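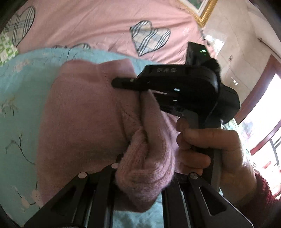
Can a knitted garment be left in the exchange room if it was not washed before?
Knitwear is accepted only when it is clean and fully dry. The rule is the same for wool, cotton and mixed yarn, and it was confirmed again at this meeting under point 3.

Barura Residents' Association
Minutes of the spring meeting, April
Place: ground floor room, Trinine Street entrance
Beginning: Wednesday, 7:00 p.m.
Minutes written by: Natanael Cordeiro
Present: 15 households, by signature on the list at the door
Excused: the two households from the top floor on the courtyard side, and the tenant of the shop

1. Opening and minutes of the last meeting

The chair opened the meeting and greeted the new residents from the second staircase. The minutes of the winter meeting were read in short form. One correction was asked: in the point about the bicycles it was written that the rack "will be removed", and it should say "will be moved". The correction was accepted. With this change the minutes were approved by all present.

The agenda was sent by paper in the mailboxes. Two residents said they received it only the evening before. The chair will put it in the mailboxes one week earlier next time and will also hang it in the elevator.

2. Laundry room

The laundry room was the longest point of the evening. Since the winter there are two washing machines and one dryer in use. The older dryer stays out of service. Fandanent, the company which has the service contract, came to look at it and left a written offer for the repair. The offer is 300 dollars with the new belt and the work included, and it does not include the door seal, which is also worn.

Several residents spoke for the repair. A resident from the first staircase said that a dryer of this age will break again soon, and that the money should be kept for a new one. The chair explained that a new dryer of the same size costs 1000 dollars with delivery according to the price list of Fandanent, and that taking away the old one is paid separately. It was asked if the price list is still valid. The chair was not sure and will ask.

There was also a discussion about what people put in the dryer. Some sweaters and blankets were spoiled in the past winter, and one family wished to know if the association pays for this. The house rules say that every person uses the machines at own risk, so there is no payment. The meeting agreed that a better sign would help. The text of the sign was made together and it will say:

Please do not dry wool in the dryer.
Dry knitted things flat, on a towel or on the lying rack.
Clean the lint filter after every load.
Take your laundry out when the machine stops.

A resident asked to have the sign also in Portuguese and in Spanish. Natanael Cordeiro will do the Portuguese one. For the Spanish one a person is still searched.

The booking sheet on the door was discussed after this. At present each household can write its name for two slots in a week. Families with small children find this too little, and those who wash only once in a week said they have no problem to give slots away. It was proposed that a slot becomes free when the person has not come 15 minutes after the beginning. This was voted: accepted, with one vote against. The vote against wished to have it written that night workers can be late because of the bus.

Decision: the repair of the old dryer is postponed until the summer meeting. The chair asks Fandanent for a fresh offer with the door seal, and a second company is asked for comparison.

3. Clothes exchange

The clothes exchange in the small room next to the mailboxes continues. It was started as a trial, and the meeting was asked if it should become permanent. Most of the speakers were in favor. The main complaint was about the condition of the room – bags are left on the floor, sometimes open, and it is not clear if the clothes inside are clean. There was also a bag with single shoes.

The following was agreed:

The room is open on Wednesday evening and at no other time. Bags are not left in front of the door.

Clothes must be washed and dry. Knitwear must be looked over for moth holes before it is brought. If there is a hole which can be mended, a note is pinned to the garment, so the next person knows.

Underwear, pillows and shoes without a pair are not accepted.

What nobody has taken after two months goes to the Cordeiro shop on the corner, which collects used textiles. (The shop has by coincidence the same name as the writer of these minutes. There is no family connection.)

A longer talk was about moths. A resident from the second staircase found them in her closet and believed that they came with a wool coat from the exchange. Another resident said they were in the building already before. It could not be decided, but all agreed that it is better to be careful. The advice from the residents who know knitwear was collected, and it is put here because many asked for it:

Shake the garment outside, with the inside turned out. Look along the seams, under the collar and in the folds of the cuffs. Put it in a closed plastic bag in the freezer for two weeks if there is a doubt. Wash it after, by hand or with the wool program, with little detergent. Do not wring it. Roll it in a towel and press the water out. Lay it flat on a bed or a table in its right shape, and turn it when the top side is dry. Store it folded, because on a hanger the shoulders become long.

It was asked if lavender helps. The opinions were different. The residents who use it like the smell and will continue.
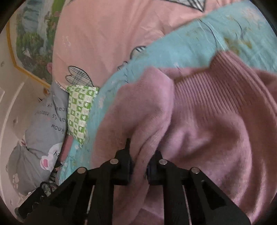 Dusty-pink knit on turquoise printed cloth

4. Mending evening

Connected with point 3, it was proposed to hold a mending evening in the ground floor room. One resident worked many years as a seamstress and is ready to show how to close a hole in a knitted fabric, how to sew a band again on its place and how to change a zipper. She asked for good lamps, because the ceiling light in the room is too weak for dark yarn.

The association has two table lamps in the storage room. It must be checked if they work. Yarn in usual colors can be bought from the box with the exchange donations. Participants bring their own needles and scissors, and also the garment they want to repair, washed. Children are welcome with an adult.

There was a question about whether people from outside of the building can take part. After a short discussion it was agreed that neighbors from Trinine Street can come, if there are free chairs. Residents have the first choice. The day will be announced in the elevator.

5. Courtyard and drying lines

The drying lines in the courtyard are loose on the side of the wall. One of the hooks came out together with a piece of plaster. The lines should not be loaded with wet blankets until this is fixed. The management of the house was informed by letter and has not answered up to now. The chair will telephone.

The residents of the ground floor asked again that big sheets are not hung directly before their kitchen window. It was suggested to move the first line closer to the gate. This can be done on the same day when the hook is repaired.

About the use of balconies for laundry there is no new rule. A rack which stands lower than the railing is permitted. Carpets are not beaten from the balcony, and this is in the house rules since many years.

6. Money

The balance was read. The income from the laundry coins was a little lower than in the last period, because of the dryer. The donations from the clothes exchange are kept in a separate envelope, and it was agreed that they are used for yarn, hangers and the new sign. No other expenses were asked from this envelope.

A resident wished to know why the coins are counted by one person only. The chair found the remark correct. From the next month on, two people count together and both sign.

7. Other matters

The light in the cellar corridor goes off too early. A person with a full laundry basket does not reach the laundry room before it is dark. The management will be asked to make the time longer.

A stroller has stood under the stairs since the winter. The owner is asked to put a name on it or to take it to the apartment.

The resident from the first staircase who gives away jam glasses still has many of them.

There was a request to hold the meetings later in the evening. A show of hands gave no clear result, and the time remains as it is. The request can be brought again in the summer.

Tasks from this meeting

Chair: fresh offer from Fandanent with door seal; question about the price list; second company; telephone call about the hook and the cellar light; agenda in mailboxes one week earlier.
Natanael Cordeiro: sign in English and in Portuguese; notice of the opening time for the exchange room.
Seamstress from the second staircase: proposal of a day for the mending evening.
Open: Spanish text of the sign; check of the two table lamps.

The meeting was closed at 9:15 p.m. Remarks about these minutes can be given in writing to the mailbox of the association until the next meeting.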